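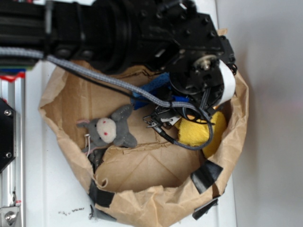 Ladan Sadeghi asks whether the rim of the bag has to be folded down before the first toy goes in, or whether it can be left standing until the bag is full, as was the practice under the earlier Flovar guide. The rim is to be folded down first. Section 4 has been reworded accordingly, and the earlier wording is withdrawn.

Section 4. Filling and Emptying Paper Bags

4.1 Scope

This section applies to all soft toys, balls and small boxed items lent by the Jimivdale Toy Library in open paper bags. It does not apply to board games, puzzles, or wheeled toys, which travel in the Ruton crates (see Section 5). Battery-operated toys are covered in Section 6 and must not be placed in a paper bag at any time.

4.2 Before You Begin

You will need:

One plain brown kraft paper bag with a flat bottom
Dark cloth or paper tape
The loan slip for the set
A clean, dry table with a wipeable top

Paper bags are stored flat on the lower shelf of the Kazemi cabinet. Take bags from the front of the stack. A bag that has been used before may be used again if the bottom is sound. Creases and small tears along the rim are acceptable.

CAUTION: Do not use a bag with a damp, stained or split bottom. Flatten it and place it in paper recycling.

4.3 Preparing the Bag

1. Open the bag fully and push the bottom flat from the inside with your palm.

2. Stand the bag on the table, well back from the front edge.

3. Fold the rim outward and down, working from one corner to the next, until the sides are low enough for the whole of the bottom to be seen from above. The opening does not need to be even.

4. Press the fold gently. Do not run a ruler or fingernail along it; a sharp crease will tear the next time the bag is opened.

5. If the paper tears as it is folded, leave the loose flap in place and continue. Tape may be added at the rim if the tear is likely to spread.

6. Where the bag tends to slide, tape one or more points of the lower edge to the table. Remove this tape before the bag is moved.

Note: A wide, low bag is easier to fill and easier to check than a tall one. Children who help with packing can also reach into it without leaning on the side.

4.4 Filling the Bag

1. Check each toy against the loan slip as it is picked up. Do not tip a group of toys into the bag together.

2. Inspect seams, eyes and ribbon tags. A toy with an open seam or a loose eye is set aside for repair and marked "R" on the slip.

3. Place boxed and rigid items first, flat side down where possible.

4. Place long or tube-shaped toys against a side wall.

5. Place the larger plush toys next. Lay a toy with long ears on its back and spread the ears so that they are not bent under its body.

6. Place balls and other small items last, in the gaps between larger toys. A small ball left on the open floor of the bag will roll whenever the bag is lifted.

7. Look straight down into the bag. Every toy on the slip should be at least partly visible. If one is fully covered, rearrange the toys above it.

Note: Toys may rest against the paper and against each other. It is not necessary to wrap them individually or to line the bag with tissue.

CAUTION: Do not press toys down to make room. If the set does not fit, start a second bag and write the same loan number on both.

4.5 Checking a Mixed Set

Mixed sets are made up of toys that differ in color and shape, so that each can be recognized at a glance without being taken out. When two toys of a similar color must travel together, place them at opposite sides of the bag. A typical mixed set, packed and ready to be checked, is arranged with its yellow star against the wall of the bag, the small ball beside it, and the gray and green plush toys toward the front. 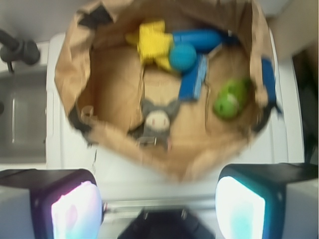

Once the check is complete, initial the slip in the box marked "Out" and tuck it down the inside of the bag, with the loan number facing up. The slip must not be taped to a toy. If a family asks to exchange one item in a mixed set, amend the slip by hand and initial the change. A new slip is needed only when the whole set is replaced.

4.6 Closing and Carrying

1. Remove any tape holding the bag to the table. Peel slowly and keep the tape close to the surface.

2. Unfold the rim upward, supporting the paper from the inside.

3. Bring the two long sides together and fold the top over once. Do not staple.

4. Lift the bag with one hand under the bottom. Paper bags are not to be carried by the rim.

Bags awaiting collection may stand on the hall table for up to 3 hours. After that they are returned to the cabinet, and the family is sent a reminder.

4.7 Emptying a Returned Bag

1. Stand the bag on the table and fold the rim down as described in 4.3.

2. Lift the toys out one at a time, starting with whatever lies on top. Take plush toys by the body. Do not pull on ears, tails or ribbon tags.

3. If a toy is caught in a fold of the paper, open the fold by hand before lifting.

4. Mark each item in the column headed "In."

5. Feel along the inside corners of the bag for small items before setting it aside.

6. Place plush toys in the washing basket and wipe balls and boxed items with a damp cloth.

Plush toys are washed at 100 degrees Fahrenheit or cooler unless the care tag says otherwise, and dried for at least 60 minutes on the low setting. They go back on the shelf only when fully dry to the touch.

4.8 Missing or Extra Items

Report a missing item at the desk on the same visit whenever possible. An item that does not appear on the slip is to be placed on the found-toy shelf with a dated note and held until the end of the following month. Items left over from the October returns are held one month longer.

Replacement slips and tape are kept in the top drawer of the desk.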